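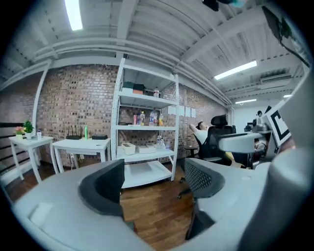 Chore Automation Working Group – minutes
August 6, 2019
Place: Kimomberg office, main room

Apologies from the Palex side, they dial in next time. Minutes of the last meeting accepted, no changes.

1. Where are we, can machines do chores yet

Long discussion. Short version: some, slowly, if the room holds still. Cekier arm does 10 tidy-up tasks on the list, 4 of them well enough to show a customer. Wiping still bad. Folding not tried again, parked until December.

Shop-floor list is in better shape than the household list. Restocking a shelf with bottles is the strongest item. Argument over whether that counts as a chore or as a warehouse job – left open, goes on both lists for now.

2. Shelf restocking

Agreed that tall bottles and short bottles get logged separately. Clear ones are still the problem, depth reading goes strange on them. Negussie to send the new finger pads, two kinds, so we can compare grip on the same shelf. Soft bags not in scope, too floppy, one objection noted.

3. Picking things up off the floor

Flat items are the worst case. Fingers have to get under an edge and there isnt one. People do it without thinking, slide it or tip it up. Demos by hand with the two grippers are the best source we have for this, one side holds and the other lifts. Left/right roles to be written in the log every time, last batch was missing it for 13 runs.

Also: cables on floor. Trip hazard and they confuse the tracking. Tape down or route along wall before next session. 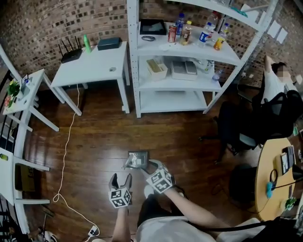 4. Customer question from Palex

They ask if they can promise "cleans up after closing" in the brochure. No. Can say "helps with shelf work". Wording to be sent round before anyone prints anything. One member thinks even that is too much, wants it minuted – so minuted.

5. Actions

– Finger pads, compare both kinds: Negussie
– Floor pickup demos, repeat the 13 with roles logged: Kimomberg team
– Brochure wording: Cekier, then Palex to aprove
– Cables: whoever sets up

6. AOB

Budget for a second arm. Not discussed, ran out of time. First item next meeting.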